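Toltudik bench sim – set-up guide
Section 4. Scene build and visual randomization check

Do section 3 first. If the asset pack isn't unpacked yet the loader will fail at step 2 and the error message is not helpful.

What this section gets you: a rendered lab bench that the Bellamy policy can train in, and a quick way to tell if the scene is sane before you burn a night of compute on it. The method in short – we train in rendered scenes with the camera, the textures and the small props shuffled every episode, then run the same weights on the real bench with no fine-tuning. Shuffle too little and the policy latches onto the wall. Too much and it never learns the rack.

4.1 Before you start

Close any other viewer window. Two viewers on one GPU will run but the second one drops textures without telling you.

Set the config root to your own copy, not the shared one. People keep editing the shared one.

Check the Ullier renderer is the version listed in section 2. Older ones load the tube material as solid.

4.2 Build the scene

1. Open the scene config and pick the tube-rack bench layout.

2. Run the loader. First load is slow, shaders compile. Leave it.

3. Place the large bench device. Snap to table, feet down. The box must sit on its feet – if the body touches the tabletop the collision mesh is wrong and the arm will get stuck on it in planning.

4. Place the rack beside the device. Capped tubes go in the rack, caps up. Cap colors come from the episode seed so don't set them by hand.

5. Turn on wall props. These are distractors only, no collision. Text on them is off by default, leave it off.

6. Save as a new scene. Do not overwrite the base.

CAUTION: step 6 has no undo. If you overwrite the base everybody's seeds change and old results can't be reproduced.

4.3 Set the randomization

1. Set the seed to 106. This is the reference seed for the check in 4.4. Any other seed is fine for training, not for the check.

2. Camera: leave position jitter at the default, turn on roll. Bench will look tilted in a lot of renders. Fine.

3. Textures: wall and floor on, tabletop on, device body off. We tried device body on in April and grasp success near the device dropped, never got to the bottom of it. Off for now.

4. Crop: on. Objects running out of view at the border are wanted, the policy has to cope with partial views on the real bench too.

5. Set episodes to 100 and start the dry run. No learning happens in the dry run, it just renders and logs.

Note – if the dry run stops early check disk space first. It is nearly always disk space.

4.4 Visual check

Open a few renders from the dry run. Look for feet showing under the device, caps that you can tell apart by color, and tube bodies you can see through. Low-angle views are the best for this, the feet are easy to spot.
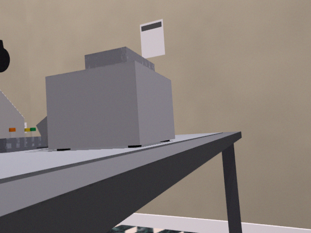 Figure 4-2. Render with low camera. Orange, yellow and green caps at the rack, black feet visible under the gray device.

If the tubes come out solid, go back to 4.1 and check the renderer version. If the device has no gap under it, redo 4.2 step 3.

Faint or nearly clear tubes are OK. The real ones are hard to see as well, and the policy mostly keys on the caps – see the ablation in the Wultska report, masking the caps hurt far more then masking the tube bodies.

Blank faces on the device are also OK. Panel detail is not modeled in this release.

4.5 Log and hand over

1. Write the scene name and seed in the run log.

2. Attach 2 renders from the dry run, one low camera and one from above.

3. Note anything you changed from default, even small stuff. Espescially small stuff.

4. Queue the training job. The queue gets cleared Friday at 6 pm, jobs not started by then have to be resubmitted.

CAUTION: don't load the trained weights on the real arm from this section. Speed limits are not set yet. Go to section 5.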